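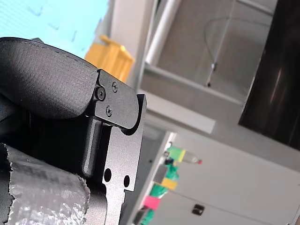
Caltside 实验室运行组 · 夹爪使用与安全手册

第四节 开工前检查与近身作业规矩

这一节我写得啰嗦一点,因为大家最爱跳过的就是它。全套做下来 9 分钟,熟了还能更快,别省!

先说适用范围:Pivham 工位上所有带指垫的夹爪,单臂双臂都算。Fastov 那边的吸盘工位另有一节,别混着看。

4.1 上手之前

1. 按下急停,看示教器上的状态变成“已停止”,再把手伸进去。光按暂停不算数,我自己也犯过这个懒,被组里念了一整个六月。
2. 把“检修中”的牌子挂到控制柜上。谁挂的谁摘,别人不许代劳(哪怕他就去倒杯水)。
3. 袖口扎好,挂绳、手链摘掉。长头发请盘起来。

4.2 看指垫和螺钉

4. 先看指垫。表面应该是均匀的哑光细纹,前缘圆润,没有翘边和裂口。拿手指从根部往前缘捋一遍,摸到发亮发滑的地方就记下来,下一班再看。
5. 再看支架上的螺钉。大的那颗是内六角,小的是十字,两把工具都得带。我见过有人拿十字批去怼内六角的,螺钉头当场就花了,后来换它花的时间比整套检查还长。
6. 螺钉只做“试紧”:工具插到底,轻轻带一下,不动就行。要是能转,先停下来报修,别顺手拧死就走人。
7. 看安装板的边缘和通孔,有毛刺、裂纹或者异物都要登记。孔里别塞扎带,别挂东西,走线请走线夹。

注意:支架螺钉松动过的夹爪,修好以后要空载跑 37 次开合,再看一遍螺钉,才能夹东西。

4.3 包覆层

8. 有银色箔包覆的部位,看看箔边有没有往活动件那边跑。箔皱一点没关系,边缘撕开的话要修齐、压实,碎片捡干净。
9. 别拿透明胶带凑合!胶会蹭到指垫上,清起来特别烦。用 Asante 备件柜里的箔胶带,领用本上签个字。

警告:箔可能导电。修补前必须断电,只按急停不行,要把控制柜的主开关打到“关”,上锁。

4.4 周边环境

10. 回头看一眼机械臂够得着的范围。瓶子、积木、布袋、周转箱这类零碎,要么是今天任务用得上的,要么请它们离开。我的习惯是照着任务单逐样对,对不上的就收走。
11. 柜门关好,把手朝外凸的那种尤其要留心,臂展开的时候最容易刮到。
12. 垂下来的线缆理一理。拿不准机械臂会不会碰到,就用慢速档走一遍全程,人站在黄线外面看。

4.5 恢复运行

13. 清点工具。带进去几件就带出来几件,对完再解锁、送电。
14. 大声喊一句“要动了”,等旁边的人应声,再复位急停。对,一个人在屋里也喊,喊成习惯最好。
15. 头 6 个循环用慢速档,手放在急停旁边。声音不对就停,别想着“再看一轮”。

小提示:报修单的故障代码填 142(末端执行器机械类)。填错了单子会转去软件组,他们会很客气地退回来,一来一回半天就没了。

有一条我想多说一句:检查表请边看边勾,别做完了回座位上一口气补。我当班的时候会抽查,勾得特别整齐的那种我反而要问两句哈。

打印本页 | 用电子邮件发送本页

相关内容
· 第三节 急停回路的日常测试
· 第五节 指垫更换步骤
· Fastov 吸盘工位:真空管路检查
· Asante 备件柜领用办法
· Pivham 工位慢速档设置说明

本网站使用 Cookie 来记住您的语言和登录状态。继续浏览即表示您同意我们使用 Cookie。[接受] [设置]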